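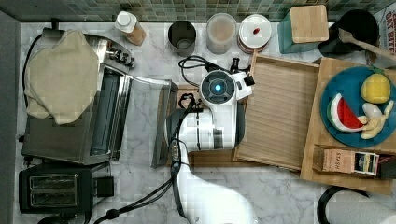
So I have been baking my own bread since October and I think I can finally say it's a habit and not a phase. My sister gave it three weeks. Ha!

A little background for anyone new here. I moved to Illska for work, and the one thing I did not think about before signing the lease was bread. There is one grocery store, the bread comes in on a truck, and by the time I get off work what's left is hot dog buns. The nearest real bakery is Domano, which is lovely and smells like heaven, and it's a 25 mile drive each way. I did that drive every weekend for a whole summer. Then my car needed new brakes and I started looking at the bag of flour in my pantry with new eyes.

The first loaf was a brick. I mean it, you could have propped a door with it. I had bought yeast at some point in the distant past and figured yeast was yeast. The second one rose so much it stuck to the plastic wrap and came down with a sigh when I peeled it off. The third one was fine. Not good, fine! I ate it with so much butter that it didn't matter.

What changed everything was buying a scale. I fought it for ages because my grandmother never owned one and her rolls were perfect, but my grandmother had made those rolls a few thousand times and I had made three loaves. I got a cheap one from Zendano (the store out by the highway, not the new one) and suddenly the dough was the same every time. Same feel, same stickiness, same rise. I was a little annoyed at how much it helped.

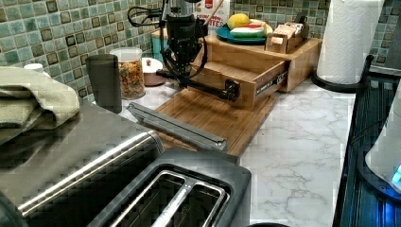 My everyday loaf is the one people keep asking me for, so I'll put it down as best I can. Bread flour, water, salt, a bit of honey, and a piece of old dough I hold back from the last batch. I mix it at night after dinner, when the dishes are done and I'm half watching something. It gets a couple of folds, whenever I remember, and then it goes in the fridge with a plate on top. In the morning it looks like nothing happened. Don't panic. Shape it cold, put it in the pan, and go about your day until it comes up over the rim. That could be two hours or it could be four — my kitchen is freezing until noon, so it's usually four.

The water is where I go back and forth. For every 100 grams of flour I started at 60 of water like the back of the bag said, and I've been creeping up ever since. I'm at 72 now. At 75 it spread out like a pancake and I had to scrape it off the counter with a putty knife, so 72 it is, at least until I get brave again.

And then there's slicing! I used to cut into it right out of the oven because who can wait, and the middle was always gummy and I blamed the recipe for months. Let it cool. Go for a walk, call your mom, do whatever you need to do. My second slice is always for toast, and toast is really the whole reason I'm doing any of this.
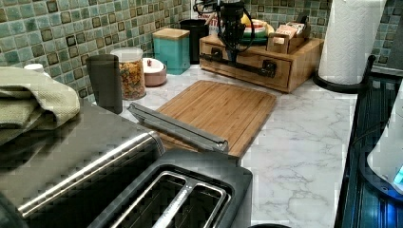

Toast is the best part of homemade bread, and I will not be argued with.

Day two is the best toasting day, in my opinion. On day one the bread is too soft and it kind of steams. By day three I'm making crumbs out of it, or those little fried squares for soup. I cut mine thick, thicker than I should, and then I stand there and watch it the whole time like it might get away from me.

Oh, and I have to mention the jam. A friend at work brought me a jar from Lam, which is a tiny farm stand up past the lake, and it's gooseberry. I had never had gooseberry anything. It's sour in a way that makes your ears move. I've gone through 13 jars since, and I wish I were kidding. They close for the season soon, so there may be a stockpiling post in your future. 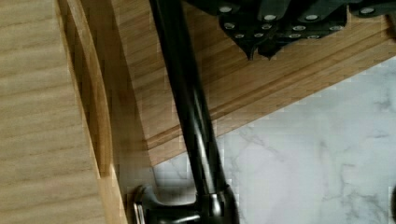 A couple of you wrote to ask about whole wheat, and I'm working on it. I've been swapping in 200 grams for part of the white flour and it tastes great, kind of nutty, but it comes out short and a bit crumbly. I'm going to try letting that flour sit in the water for a while before I add anything else. If you have a trick, leave it in the comments, please, I read all of them (even the one about my spelling).

Next up is cinnamon raisin. I've already eaten half the raisins, so I need to get to the store first.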